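Email this thread | Print this thread

OK so a few of you asked how the move off the old family recipe cards is going. Long thread, get a snack.

My grandmother kept over 400 cards in a tin that says Hepburn on the lid (a biscuit company, I think? or a town?). The oldest dated one is from 1952 and it's for a ham loaf I will never, ever make.

I started typing them up in August. The plan was one evening a night, a cup of tea, done by fall. Ha. Her sevens look like ones, and her ones look like the letter L, so I've got a cookie recipe that wants either 7 eggs or a very small number of eggs.

And she never wrote down oven temps! It's all "hot oven" or "oven as for pie." There's a card for pie. It says "oven as usual."

I've been putting everything into Grolitora, the free recipe app. It's fine, it's pretty, but it insists on a cook time before it'll save. So half of Grandma's recipes now say 20 minutes. Please don't follow them.

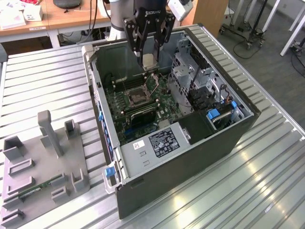 The worst part so far has been the butter stains. Some cards are see-through at this point, and I've been holding them up to the kitchen window to read the backs. The Plornmont pudding is like that (my aunt swears it's a place, my mom says Grandma made it up), and I finally got the last line of it this morning, and it's "turn out gently." With what hands?? That pudding shakes if you look at it. You want the kind of grip that's got that little silver square hanging over an open computer case, and I have oven mitts shaped like lobsters.

Anyway, I turned it out. Most of it is on the plate. It tastes exactly like her house did in the winter, all nutmeg and a little bit of burnt sugar, and I stood there at the counter and ate the part that broke off.

Next up are the pickles. There are 3 cards for the same bread and butter pickle and they do NOT agree about the vinegar. If anybody's family made these with celery seed, tell me how much, I'm begging.

Also the tin itself is getting rusty at the hinge. I found a nice one at the Usedberg flea market but it smells like pipe tobacco, so it's airing out on the porch.

Comments (3)

picklejar_mom: We do a teaspoon of celery seed per batch. Go easy, it takes over.

tinroofcat: "Oven as usual" is going on my headstone.

lakeside_baker: Put baking soda in the tin overnight with the lid shut. Also please post the ham loaf.

Contact | Copyright, all rights reserved | Back to top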